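Student Project Report
Teaching a Clearing Task by Hand: Demonstrations with Two Hand-Held Grippers
Submitted 17 Jun 2026

3. Collecting the demonstrations

The project set out to determine whether a household clearing task could be shown to a robot without the robot being present. In the first part of the term the team drove the arm by remote control from a desk. The method gave clean joint data, but each attempt was slow, and operators tended to stop and correct the wrist before every grasp. The second part of the work therefore moved to hand-held grippers, one in each hand, with a camera on the tool recording the view that the arm would later receive.

Sessions were held in homes in the Kustport area. The task was the same in every home: objects spread over a table were to be picked up and placed in a container beside it. Objects were chosen by the household from what was already in the rooms, with the single condition that they differ in stiffness. A medicine box keeps its shape between the fingers, while a wrapper or a bunch of leafy greens does not, and the team wished to have both kinds in the same recording.

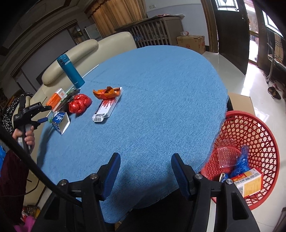
Amirhossein Sadeghi questioned the plan at the interim review, asking whether a person holding two grippers would ever move the way an arm could move, and whether the team was going to teach the robot a reach that its elbow did not have. He asked that every demonstration be checked against the joint limits before training.

The request was adopted. Each recording was replayed in simulation on the Stasari arm model, and those that went past a limit were set aside. Of the first 83 demonstrations, 13 were removed at this stage. Most of the rejected ones involved a reach across the far side of the table — a motion that people make by leaning, and the fixed base cannot lean.

3.1 Instructions to demonstrators

After the check, the written instructions were revised. Demonstrators were asked to keep their feet in place during a pick, to close the fingers fully before lifting, and to leave a dropped object where it fell until the recording ended. The earlier wording, drafted by Fu, had allowed objects to be recovered in mid-run. Runs recorded under the earlier wording are stored separately and were not used in the results given in Section 4.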